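Lurkuvell Grasp Planner, Release 4
Two-arm planning and perception software for tabletop work
Page updated Apr 13, 2022

Most grasp planning software demos well on a wooden block. So did our first release, and we sold it that way, and some of you wrote back to tell us what you thought. This page is for people who have been through that at least once with us or with somebody else. It covers what the planner does, what it doesn't do, and what you will have to put up with if you buy it.

What it is

Lurkuvell takes images from your wrist cameras, builds a rough model of what is on the table, and hands back joint trajectories for one arm or two. It runs on an ordinary Linux workstation with a decent graphics card. It does not replace your motor drivers, your safety stop or your common sense. There is no cloud account. If a vendor tells you a planner needs a cloud account, ask which part of the inverse kinematics lives there.

The package has three pieces you will deal with every day: Travo (the arm planner), Lilano (the perception front end) and a command line tool for replaying logs. The replay tool is the ugly one and gets the most use.

Travo: planning for two arms that share a table

Two arms planned separately will hit each other sooner or later. Travo plans both in one joint space, which is slower, and we would like you to know how much slower before you pay. Give it a wide open table and you won't notice. Put both wrists within a hand's width of each other and the planner will think for a while, and sometimes it will come back and say no. You can set a time limit. Past the limit, it holds position and reports a failure. It will not hand you the best bad plan it found, though plenty of people have asked us for that.

Cable loops are modeled as a padded volume around each wrist. This is crude. A cable that swings out past the padding is invisible to the planner, and you will find out the old way. Tie your cables down or make the padding bigger, and accept that bigger padding costs you reach.

Lilano: perception for things that bend

Bags are the reason most people call us. A rigid bin has one shape and a paper bag has as many as it likes. The usual trick in this business is to fit a box to whatever the depth image shows and hope the box is close. On a bag standing up straight, it may be. With a gift bag lying on its side, a handle hanging down over the tablecloth and one gripper already in the mouth, the fitted box is no help at all.

Lilano looks for the rim of the opening first and treats everything else as guesswork with a confidence value attached. Handles are tracked as separate curves, so Travo can be told to stay out of them, or to go through one, which is a different request and has its own flag. Once a gripper is inside the bag, the system stops trusting the image of that gripper and relies on joint positions until it comes back into view. We think that is the right call. It does mean your arm calibration has to be good, and in our experience yours probably isn't, so run the check in the setup guide before you open a ticket.

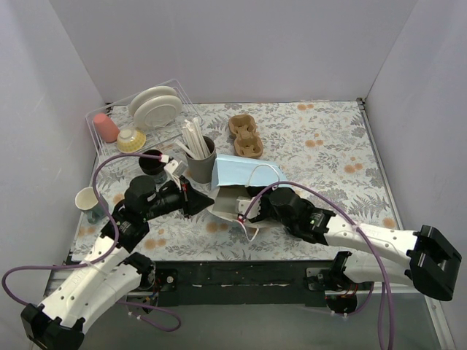
Background clutter and patterned surfaces

A floral table covering is a rotten thing to give a segmentation model. Printed flowers get picked up as small objects, particularly orange ones on a pale ground, and white plates in a white wire rack tend to merge into one lump. Release 4 handles the first problem better than Release 2 did. The second is only partly fixed. You can draw a keep-out region over a dish rack and the planner will respect it, and for now we recommend exactly that if you don't need anything from the rack.

Thin items are still weak. Wrapped straws standing in a holder come through as a single solid shape, so a lone one leaning over the rim may be missed. Don't route a wrist close to it on our say-so.

What we won't claim

We don't publish a success rate. Every number of that sort we have read, our own old ones included, depended on who set the table. Send us 9 of your own logs, good runs and bad, and we'll put them through the replay tool and return the plans with the failures left in. Vilém Brabec wrote most of the rim detector and reads these himself. His notes are short and not always polite.

Learned policies

Travo can sit under a learned policy as a collision filter. The policy proposes, Travo checks, and a rejected motion gets logged with the reason. Some customers bought it for this alone. If your policy gets rejected all day long, the filter is probably telling you something about the policy, but check the wrist padding first.

Requirements

Two arms with position control and readable joint states
One camera per wrist, rigidly mounted
A fixed overhead camera (optional, helps with racks and tall items)
Linux workstation with a supported graphics card
Schnyder driver bridge, included, or your own

Price and license

A lab license is $2,000 per workstation and covers both arms. Updates are included until the next numbered release. After that, your copy keeps working and we stop fixing it. Release 5 is planned for December, and we've missed a planned date before, so buy this one for what it does now.

Trial copies are full copies with a time limit. Try it on the worst table you have.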